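Review: Plarnik Floor Task Kit and Practice Guide, second edition
Endus Equipment Reviews, 25 April 2026

The Plarnik kit is sold to teaching labs and small test groups that need a common way to run pick-and-place trials with a robot arm. It consists of a set of toy foods, a basket and a printed guide of 11 rules. This review deals mainly with the guide, which Plarnik has rewritten for the second edition.

The rules are short and can be followed by staff with little training. Rule 1 requires that the target basket be empty at the start of every trial. Rule 2 requires that all items lie outside the basket, on the same surface. Rule 4 asks for plain flooring in a single color, and Rule 5 forbids moving any item by hand once the arm is powered. Our reviewers ran 300 trials on carpet with a two-finger gripper and a wrist camera. They found no rule that could not be met in an ordinary room.

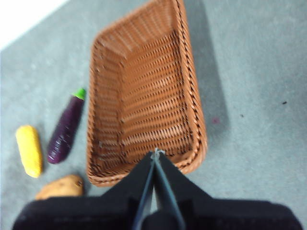
Rule 7 covers contact with the container. The first edition treated any touch on the rim as a failed trial, and many groups simply ignored it. The new text separates light contact from contact that shifts the basket, and only the second must be logged as a fault. This is a sensible change. A woven rim is uneven, however, and the guide does not state how far a basket may move before the trial is void. Groups that share results should agree on a limit in advance and put it in writing.

The safety section is the weakest part. It calls for a clear zone around the arm and a stop button within reach, but gives no advice on kneeling or reaching near the floor to reset items. The Nurmi handbook handles this better, with a full page on reset procedure and a requirement that the arm be held in a stopped state while hands are in the work area. Users of the Plarnik guide are advised to adopt a similar rule locally.

Record keeping is well handled. The log sheet has space for lighting, floor type, item order and operator notes. The sheets can be entered in Skedska without changes to the column names. Two of the fields, "outcome" and "result," overlap and should be merged.

The kit is recommended for teaching use, with the safety section supplemented as noted. Replacement log sheets are listed under part number 866.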